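Malby Table Items: notes for users of the set
Version 3

What this is

Malby is a written and photographic record of everyday things left out on a meeting room table. It covers drinks, mugs, coasters, boxed goods and small printed matter. There are some 700 entries, each with a short text record and, in most cases, at least one picture. The text records were written by hand and are the main part of the set. The pictures are there to settle doubts about wording.

We started it in September to have a plain vocabulary for table clutter. Existing lists were good on kitchen goods and poor on what gathers in offices, where a bottle of tea might stand next to a gift box for weeks.

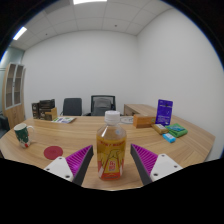
Each record has a name, a main colour, a closure (for bottles and jars), a resting position and a free note. Records are kept in one plain text file, one item to a line, with fields parted by tabs. Empty fields are left empty. Please don't fill them with "none" or "n/a" — the checking script treats both as real values.

Groups

Drinks: bottles, cans and cartons. The colour field is the colour of the drink if the container is clear, otherwise the colour of the container. Label colours go in the note.
Tableware: mugs, cups, plates, coasters. A mug's outside and inside are recorded separately, with the handle in the note if it differs from the body.
Boxed goods: anything in a closed box or packet. Contents are not guessed at.
Paper: booklets, cards, sticker sheets, loose pages.
Furniture: tables and chairs only, and only where they help to place an item.

Naming

Use the everyday word. A coaster is a coaster whether it is cork, felt or plastic. Brand names go in the note, and only if they can be read without effort. Where lettering is too small or blurred, write "lettering, not read". Colour names come from the short Lisen list in the same folder. Amber was added in version 2 after too many teas had been put down as brown or orange depending on who was typing. 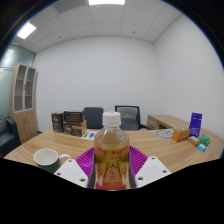

Bensaid wrote in after version 2 that amber had only moved the argument along, as the same tea looks golden in one picture and nearly orange in the next, and asked for the colour to be fixed per item and not per picture. We have done this. The colour field now belongs to the item, and any difference between pictures can be put in the note.

Resting position

Allowed values are upright, on its side, flat, leaning and stacked. Upright means standing on the base. Flat is for things that have no real base, such as cards and coasters. A mug that has been tipped over is "on its side", and the direction of the mouth may be added in the note.

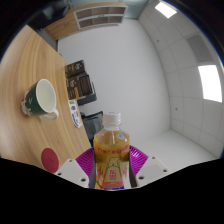
Mug on its side, coaster and card flat, bottle upright.

Known problems

Boxes in stacks are under-recorded. Where the lower box is mostly hidden it has sometimes been skipped. Plates and other round white things are mixed up in the older records, and "plate-like" in a note means the writer wasn't sure. Cards and sticker sheets overlap as well — either name is accepted for now.

Use

Free to use and change for teaching and research. If you publish a changed version, please give it another name, as Vota did with theirs. Corrections should give the line number and the field.

Last updated Monday, April 22, 2019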